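The kettle went on Sunday-roast night, mid-boil, with six people waiting on gravy

14 October 2021

Second kettle in three years, if you're keeping score (my sister certainly is). It made a small tick, the light went off, and I ended up doing the gravy water in a saucepan while everyone gave me advice from the lounge room. Mum reckons her first kettle lasted until I was in high school. I've looked at photos from back then and I think she might be right, it's sitting there on the bench in the background of every birthday cake.

Anyway, it went into the cupboard under the stairs with all the other dead things, and when I tried to shut the door I couldn't. So I spent the long weekend pulling the whole lot out. A hair dryer. Two fan heaters. The bread maker we got as a wedding present and used for a month. A stick vacuum, a box of chargers for phones I can barely remember owning, and a radio that was my grandfather's, which I will never throw out so please don't write in.

I felt a bit sick looking at it all, to be fair. None of it was ancient. Most of it had died of something little, I'd bet, and I'd shoved it in the dark because putting it in the red bin felt worse.

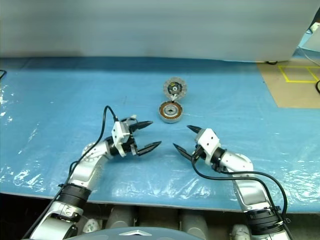
So where are you meant to take a dead kettle? Ring your council before anything else, as ours takes anything with a plug at the transfer station for free, and so do plenty of others.

I'd driven past that transfer station for years without knowing! It's behind the footy oval, past the green waste, and there's a big cage marked for small appliances. The bloke on the gate was lovely about it. He did tell me to take the batteries out of everything before I came back, because they go in a separate drum, and I had to sit in the car park with a Phillips head and a torch wrestling with the stick vacuum.

The other thing I did was take three of the better bits to the fix-it morning at the community hall, which Nighat Jatoi from my choir has been on at me about for ages. You book a spot, you bring your broken thing, you get a cuppa and someone sits down with you. They'd had 117 items through since they started, and the list on the wall was a great read. Lamps, lamps, lamps, a singing fish, a sewing machine, more lamps.

I sat with a retired fitter called Leonardo Zuccaro who had my fan heater open before I'd finished telling him what was wrong with it. It was the thermal fuse. The part cost less than a coffee. He was much less cheerful about the bread maker, an old Rinus, which has a case that's glued the whole way round, and he turned it over and over looking for a way in and then put it down very gently and said no.

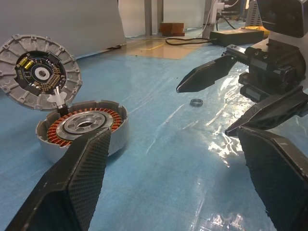 That glue has been bugging me ever since. I'd always thought of a broken appliance as bad luck, or me being rough with it, and I'd never once picked something up in the shop and looked underneath for screws. Now I can't stop. I was in the appliance aisle for so long last week that a staff member came over to check on me. I was upside down with a sandwich press.

What I've settled on, for now, is a bit of a checklist. Screws I can see. A spare parts page that has more than the lid on it. A cord that can be replaced. And I'll pay extra for it, within reason - I looked at one kettle that was nearly 400 dollars and I'm sorry, but it boils water.

I ended up with a second-hand stovetop one from the op shop, 20 dollars, with a whistle that frightens the dog. It takes longer, and I've had to learn to stay in the kitchen, and I've burnt my knuckles on the handle twice. There's nothing in it to go wrong except the whistle. Leonardo has already offered to look at the whistle.

The cupboard door shuts now. I've got the radio, one working fan heater and a hair dryer that smells funny, and there's room for the ironing board, so the hallway looks enormous. I'm taking the bread maker to the cage next time I've got green waste to drop off. If anyone knows how to get into a glued Rinus without wrecking it, though, leave me a comment before then, I'm open to ideas.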